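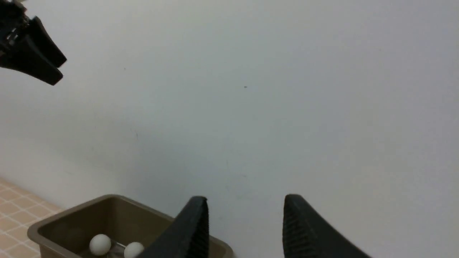

One bin for each kind of thing, a reader wrote under my October post, and you will never hunt for anything again. I've been chewing on that ever since. It's the main rule of the Stendisik method, which half the tidying blogs I read have taken up, and I don't buy it. My house has a lot of kinds of things. Do I need a bin for tape? For the other tape?

Still, I said I'd give it a fair try, and I picked ping-pong balls. They are the worst small object we own. They roll under the couch, they roll under the stove, and the bag they came in ripped the first day. So they get a plastic tub of their own, on the table with the grid cloth, and everyone in the house has been told.

The cloth matters more than the tub, if you ask me. On the bare table a ball heads straight for the edge. Fabric slows it down. The method has no opinion on tablecloths that I could find, and I read all 14 pages of the starter guide.
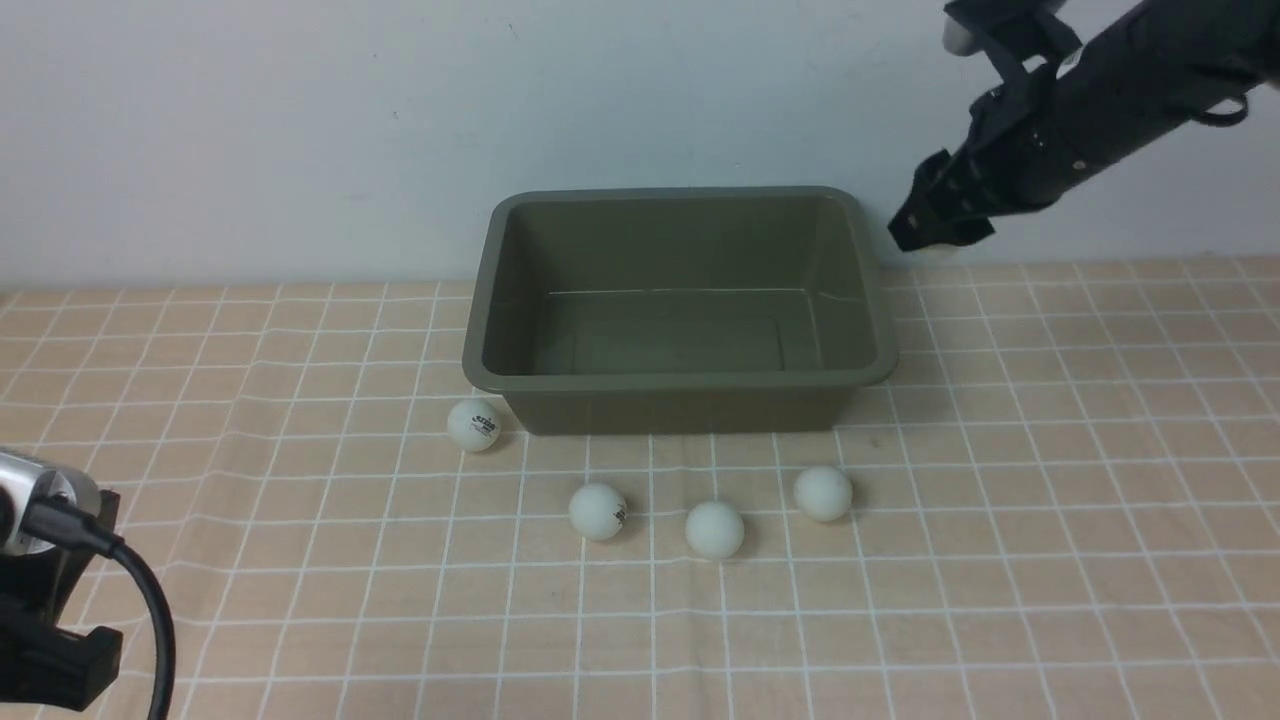 But a tub with no lid is just a wide shelf, my sister-in-law said on the phone, and she has a point. Anything can land in it. Pens, receipts, a sock. The guide says to put a label on it and people will respect the label. Has the author met people?

She also wanted to know why I didn't use the net bag from Hulis. Net bags are fine until you want one ball and get a knot. I'd take an open tub over that any day, label or no label. Sloped sides and a rounded rim, nothing to catch a sleeve on, and you can drop a ball in without looking.

What I doubt is the "never hunt again" part. Putting away four balls takes no time at all, so of course it feels like the system works.

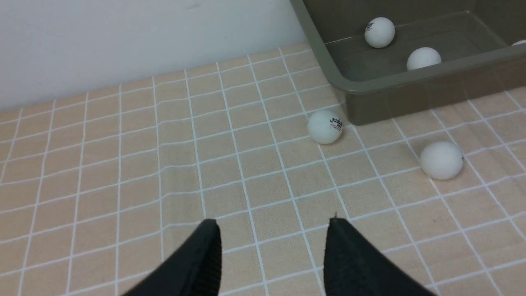
Try it with the junk drawer and then tell me. I started a list of what's in ours and quit after 15 items, two of which I couldn't name. The balls can keep their tub. The drawer stays a drawer for now.

Last updated: April 2022

We use cookies to remember your settings. By staying on this site you agree to their use.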